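Eighteen runs and a pot of coffee

I promised a few of you an update on the house project, and then I let the whole winter go by, so I'm sorry about that! Pour yourself something and settle in, because I do tend to go on.

For anyone new, I've been gathering examples for a learning system we call Dina. She (I know, I know) learns by watching recorded runs, where a person steers a simulated two-armed robot through a small household job from start to finish. I do the steering. The job I have now is doors, and I was given 100 runs to hand in. I thought doors would be a nice rest after all the picking up and putting down we did in August. Well!

The house I load most often is the one with the yellow door in the bright green frame, with a silver lever handle on it. I've grown fond of that door, even though I have had more bad mornings with it than with any real door in my life. The last few inches before the handle are where all my trouble lives.
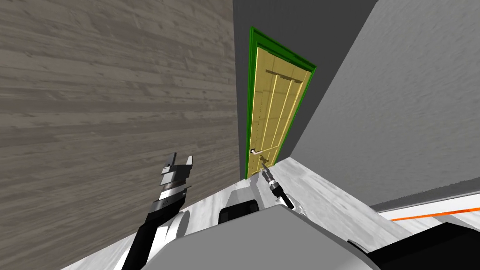 So I've started going slower, and I've also stopped throwing away the runs where I wobble. My old habit was to delete anything that looked clumsy, and what I ended up with was a folder of lovely smooth reaches that all came in from the same side. Dina learned those beautifully. Then she'd drift a little to one side and have no idea how to get back, poor thing, as she had never once seen anybody get back. Now if I miss and recover, I keep it, and I write "recovered" in the notes. If I miss and give up, I keep that too, in a separate folder called Destadness (there's a story behind the name, and it isn't a very good one).

The other thing I've been working on is where a run begins. It's so easy to start every one of them with the arms in the same tidy pose and the body facing the same way - it saves a minute each time, and over a long afternoon those minutes feel precious. But a kitchen timer and a bit of stubbornness have cured me. Between runs I shift the starting spot, turn the body some, and raise or lower an arm before I press record.
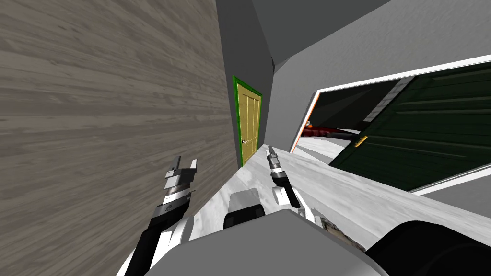

Bheki Ntuli wrote in after my last post to say that changing the start is only half of it, and that I should be changing my own pace as well, because a system fed by one patient person will end up with that person's patience and very little else. I've been chewing on that for weeks. I'm sure it's right, and it's also why I asked Kumaresan Marar to take 3 of my sessions next month. Kumaresan drives like he's late for a train.

Then there are the wrist views, which I used to ignore completely. Each run saves what the gripper sees along with the wider view, and for a long time I only ever checked the wide one before I sent things off. I'm going back through them now, and it's slow, but I kind of enjoy it. You get a feel for how little the hand knows at times, with nothing to go on but planks and a patch of gray.
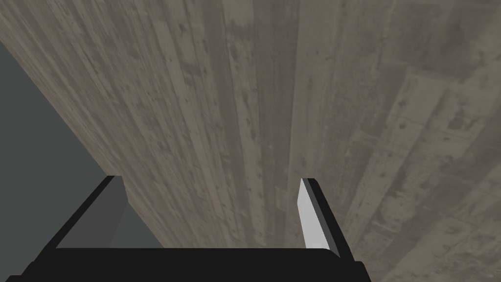 Wrist view: weathered planks and nothing in the gripper.

I label the stretches where the hand is empty, and I mark the moment I think the reach begins, which I'm never fully sure of. Zatanau, the little tool I use for the labels, lets me leave a question mark on a moment, and I leave plenty of them.
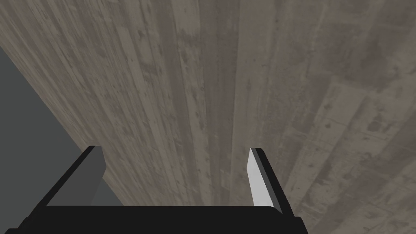
Another wrist view, fingers wide apart.

I finished 18 runs in this last batch and sent back 2 of them for relabeling, both my own fault. The next house on the list is Adams, and I haven't even opened it yet. If any of you have steered through it already, do leave me a note about the doors, and tell me which side you like to come in from.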